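How to set up a small snack shelf for an office or waiting room

Posted February 8, 2019 by Hayley Mapplebeck

A snack shelf takes an afternoon to set up and very little work after that. We have run one at our Gurville office since June.

Choose the spot first. A table near the kettle is fine. Keep it out of direct sun, as chocolate softens and crisps go stale sooner in a warm place.

Next, get a rack. Wire mesh is easy to wipe down and people can see what is left without moving anything. Put drinks low down and small packets on the upper shelf.

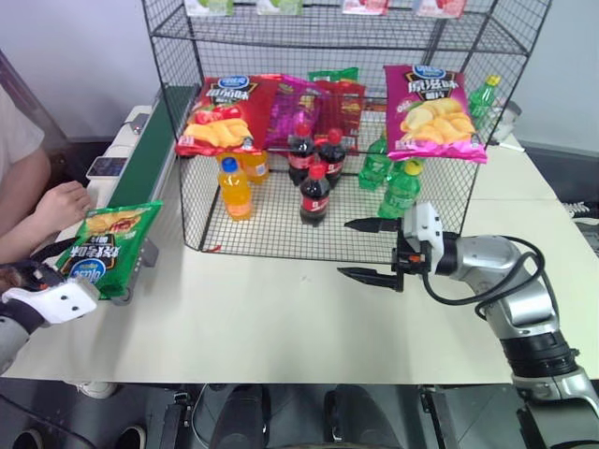
Crisps and soft drinks on a black mesh rack.

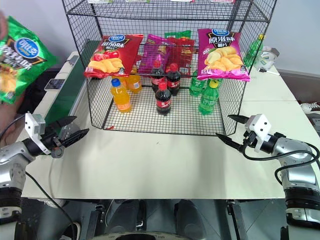

Set your prices in round numbers. Ours are all multiples of 50p, and almost everyone has the right coins. Write the price on a card and tape it to the table, then put a tin with a slot in the lid next to it.

Check dates when you restock. New packets go at the back, old ones come forward. Anything with less than 2 weeks left goes in a half-price box.

Keep a simple sheet with the date, what you bought and what was in the tin. Koen Desmet does ours every fortnight. In the first month we spent £87 and were £4 short at the end of it, mostly from drinks.

If something hasn't sold after 6 weeks, stop buying it. Ours was the rice cakes.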